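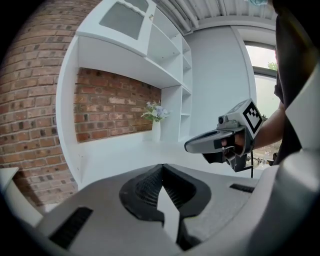

Household Task Readiness Checklist – Kitchen Shelving Unit

Posted in October by the Hodwood test kitchen desk

19 comments · 51 shares

Ratings used: OK, OK WITH WATCH, NOT YET. A task gets OK only if we would leave the machine alone with it for a full afternoon. The tasks are the ones on the Plernville list, minus laundry.

1. Space and lighting
Window on the right, daylight coming in strong. Bright windows have thrown off object detection for us before. Fit a blind or run the task after 4 p.m.
Rating: OK WITH WATCH

2. Approach to the counter
White countertop with a brick alcove behind it. White vase on white counter is a low-contrast pick. Brick gives a better background than a plain wall would, so approach from the front and keep the camera level.
Rating: OK WITH WATCH

3. Vase and flowers, lift and wipe under
Artificial flowers, so no water to spill while we practice. A person does this without thinking. The Tovov arm can lift a plain vase but tends to brush the stems with the upper finger, and it sets the base down hard. Do not try it with real flowers and water.
Rating: NOT YET

4. Upper cabinet, frosted glass door
Keep closed during runs. Frosted glass reads as a flat wall on our depth view. The scalloped edging around it is decorative and should not be used as a grip point. Opening and closing by machine stays off the list until we have a force limit we trust.
Rating: NOT YET

5. Open cubbies, put away small items
Best candidate on the sheet. No doors, white sides, compartments stacked in a column. Start with soft items. Check clearance for the wrist at each level before adding cups.
Rating: OK WITH WATCH

6. Dusting the curved section
The unit bends, and straight wiping paths leave the inside of the curve dirty. A person with a cloth is still faster. Brick should be left out of any wiping path – it sheds grit and eats pads.
Rating: NOT YET

7. Hand-held gripper checks, before each session
- Camera lens clean
- Square marker flat and fully visible
- Cable clear of the counter and the jaw
- Jaw opens and closes with no rubbing
- Two people working side by side: agree who reaches first
Rating: OK

8. Stop conditions
Stop if anything glass moves, if a cable catches, or if a second person steps up to the counter without calling it. Log the time and the step.
Rating: OK

Inspector's comments
We have 1,145 logged attempts across all kitchens on the Parisi sheet, and putting things on open shelves is the only chore close to useful. Everything with a door or a tall, tippy object still needs a person standing there. Recheck items 3 and 4 after the new finger pads are fitted.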